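Hand-Held Gripper Stations: Pre-Session Safety Checklist, with Inspector Comments

Applies to: all table stations at Fosau where an operator works with a hand-held gripper. Fixed arm cells have their own list (Lahlou cells, form 151).
Form number: 477
Frequency: before each session, and again after any change of operator
Marks used: OK / Fix / Stop. A Stop means no work at that station until the item is cleared and initialed.

Section A. Table and work surface

A1. Surface clean, dry and free of tape residue. OK.
A2. Board flat on the table, no rocking when pressed at the corners. OK.
A3. Table edges free of splinters and lifted trim. OK. Run a gloved hand along the wood, especially the far side, where operators don't look.
A4. Only the items for the task are on the surface. OK. The basket counts as a task item. Cups, phones and badge reels do not.
A5. Clear space between the operator and the basket, enough to open the gripper fully without touching anything. OK. 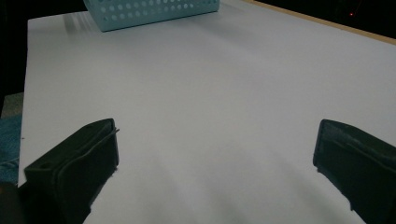 Comment on A5: the old version of this form asked for a measured clearance. We dropped it. Operators have different arm lengths and the tape measure was never at the station. Open the gripper all the way, move it through the reach you plan to use, and mark Fix if it touches anything it shouldn't.

Section B. Gripper

B1. Finger pads seated, no peeling or cuts. OK.
B2. Fingers open and close over the full range with no sticking. OK.
B3. Screws on the top plate tight. Fix. One was loose by a quarter turn at station 14. Tightened and rechecked before the session.
B4. No sharp edges on plates or brackets. OK. Drilled plates are to be deburred on both sides before they leave the Sornum shop. If you can catch a fingernail on a hole, mark Stop and send it back.
B5. Cable jacket intact from the gripper to the first connector. OK.
B6. Cable has enough slack for the full reach without pulling on the wrist. OK.

Comment on B6: too much slack is also a Fix. A loop that hangs low can catch on the basket or a chair arm. Route it away from the working side and check it again once the operator is seated.

Section C. Operator

C1. Rings, bracelets and watches off both hands. OK.
C2. Long hair tied back. OK.
C3. Cuffs snug or buttoned. No loose drawstrings. OK.
C4. Chair height set so the forearms are level with the table. OK.
C5. Operator can say where the stop control is without looking. OK.
C6. Free hand stays out of the gap between the fingers whenever the gripper is closing. OK.

Comment on C6: this is the rule people forget with clothing tasks. The free hand is there to steady the garment or the basket, and it tends to drift toward the gripper as the fabric bunches up. Brief it out loud at the start, even with experienced operators.

Section D. Garments and other soft items

D1. Pockets empty. OK.
D2. Pins, tags and staples removed. OK.
D3. Buckles, straps and zipper pulls checked for anything that could snag a finger pad. OK.
D4. Basket stable with the load in it. If it hangs past the table edge, push down on the heavy side before starting. If it tips, mark Fix and move it inboard.
D5. Spare garments stored off the floor. OK.
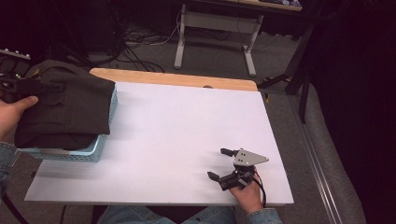

FOSAU, April 30, 2019

Additional notes from the floor walk, all stations.

Cables on the floor remain the most common finding. Anything crossing a path where people walk gets a cover or gets moved behind the furniture. Bundles that sit between desks may stay if nobody has to step over them, but they still need to be tied. Loose coils are a Fix.

Power strips: off the walkway, no strip plugged into another strip, switch reachable without crawling.

Stands and rails: check the feet of every stand for wobble. Rails laid on the floor must be visible from the operator's chair and from the entry side. Use the yellow tape from the Vivero cabinet if they are not.

Lighting: the tabletop may be bright while the rest of the room is dim. Give your eyes a moment before you get up from the station.

Gripper service: pads are replaced at 4000 cycles or at the first visible cut. Log the change on the back of this form.

Open items carried forward:
- B3, station 14: recheck screw at the next two sessions.
- Cable covers: on order.
- Form review due in October. Send wording changes to the safety mailbox before then.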